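6 Sep 2018
Gaststead bedroom set, hand-held gripper demos
Notebook: V. Akgül, with Itziar Rivas

Task for this block is tidy-up on a soft surface: pick from the dotted bed cover, drop in the red basin. Both of us demonstrating, one gripper each. The plan from July said one demonstrator at a time, but the Prestow people want two-handed material as well.
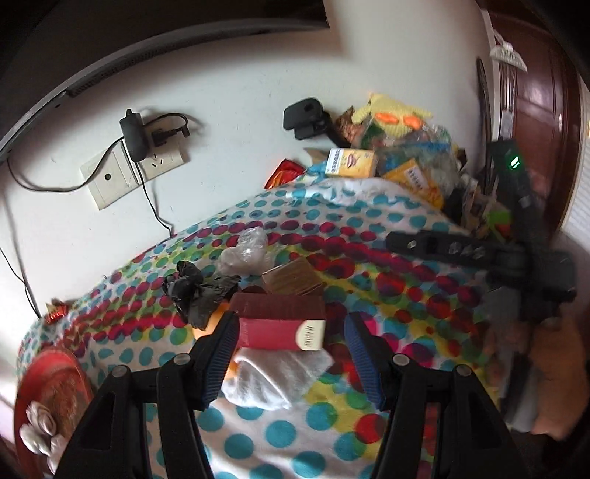

Maroon box between the fingers, second gripper at right.

Boxes are easy. Approach from above, close on the short sides, lift straight. Bags are the problem. The translucent one deforms before the pads meet, and the opening width then tells us very little about whether anything is held. Itziar's suggestion: go for the knot where there is one, otherwise push down into the cover and close slowly. Logged as two separate strategies so Firkau can split them in training.

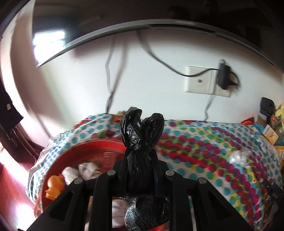 Reading time: 1 min

Episode length capped at 15 s. Anything longer was mostly the demonstrator hesitating, and the policy copies hesitation very well. Target is 300 usable episodes for this layout; we stopped at 21 rejects, nearly all lost tracking over the repeated dot pattern. To check: does a plain sheet fix it, or is it the white wall – Dağdelen saw similar dropouts on bare plaster.

Start pose matters more than I assumed. Fingers open, over the cover, held still for one second before moving. 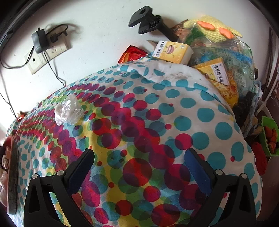 Without that pause the first few poses drift and the whole trajectory is offset. Added to the checklist. Itziar also wants the heap along the wall left alone between episodes, so that only the items in reach change.

Open: pad wear, clock sync between the two grippers, naming of the two-handed files.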